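Bench check, two-arm flower sorting project, student robotics club. Filled in by Hedvika Mikuš before the afternoon session. Comments are left in so the next group can see what was changed and why. Marks: OK, FIX, or N/A.

## A. Before power

- [x] OK - Base bolts on both arms checked with the torque wrench, left arm first.
- [x] OK - Emergency stop pressed and released twice. Both controllers reported it each time.
- [x] OK - Key switch in manual. The key stays with the session lead and does not go in the drawer.
- [ ] FIX - Cable on the right arm is too slack. It should be tied up on its own side so it can't drift under the gripper. Comment: Radomír Bartoš has the hook-and-loop straps. Two will do it.
- [x] OK - Table wiped down. Grit from the last build was getting under the stems.
- [x] OK - Long hair tied, sleeves up, lanyards off.

## B. Arms and grippers

- [x] OK - Speed limit set to 79 mm per second for manual moves. Please leave it there. Last November a group raised it for a demo and never put it back.
- [x] OK - Reach limit set to 700 mm on both arms.
- [x] OK - Gripper force at 19 percent. The artificial stems have wire in them and will hold a bend if you squeeze harder.
- [x] OK - Finger screws tight, left and right.
- [ ] FIX - Handover routine still lets both arms into the middle of the table at once. Comment: one arm waits until the other has cleared. Misaki Noguchi is rewriting the wait step in the Varka script. Until then, run one arm at a time for anything near the center.

Stems are to be picked below the leaves. The left arm is the one we use for single picks. 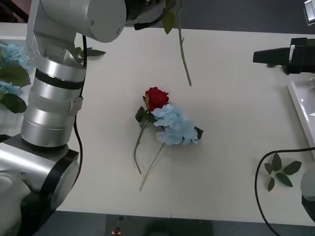 Riet Vanhove: I would add a line about loose leaves. We had one come off in my session and slide toward the base joint, and I only saw it after I had started the next move. Could somebody check the table between picks, with the arms paused?

Added as the first item in section C. Paused means paused on the pendant, with the enable switch released. Standing still is not the same thing, as the program may be waiting on a timer.

## C. Work area during a run

- [x] OK - Loose leaves and sprigs cleared between picks, arms paused.
- [x] OK - One person on the pendant, one person watching. The watcher doesn't use a phone or laptop.
- [x] OK - Hands stay outside the tape line while either arm is enabled. This includes straightening a flower that has landed badly.
- [ ] FIX - Tape line is worn through on the door side. Comment: new roll is on order. Use the chain until it comes.
- [x] OK - Stop button can be reached from the pendant position without leaning over the table.

## D. Crate work

- [x] OK - Approach into the crate is slow and straight. No wrist turns below the rim.
- [x] OK - Wrist view is up on the monitor before the gripper goes in. If the picture freezes, stop the run and restart the view first.
- [x] OK - Fingers closed on the stem only. A grip on the bloom counts as a failed pick, even if the flower gets where it was going.
- [ ] FIX - Crate position is not marked. Comment: it can be bumped out of line and the program won't know. Lenka Sokol suggests corner blocks screwed to a board. Fine by me, as long as the screws are sunk flush.

When the bloom is this near the lens it covers a good part of the view, so the watcher should stand where the crate can be seen directly.

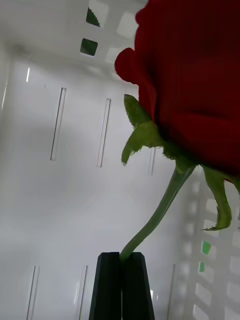
Gornarano, Tue 22 June

Afternoon session started after the strap was fitted on the right arm. The first FIX item in section A is now closed. The handover, tape and crate items stay open.

Notes from the run:

- Program 319 loaded and stepped through once in manual before automatic.
- The watcher called one stop, for a bag left over the chain. Restarted from home position, as required.
- Riet's leaf check adds a little time to each round. Keep doing it.

## E. Shutdown

- [x] OK - Both grippers empty and open.
- [x] OK - Arms sent home one at a time, left first.
- [x] OK - Controllers off, then wall switch.
- [x] OK - Flowers back in the Rusnák box, roses on top. Bent stems go in the side pocket for straightening.
- [x] OK - Key signed back in.

Open items go to Radomír by the end of the week. Anyone running the bench before then should read sections B and D and sign under my name on the paper copy.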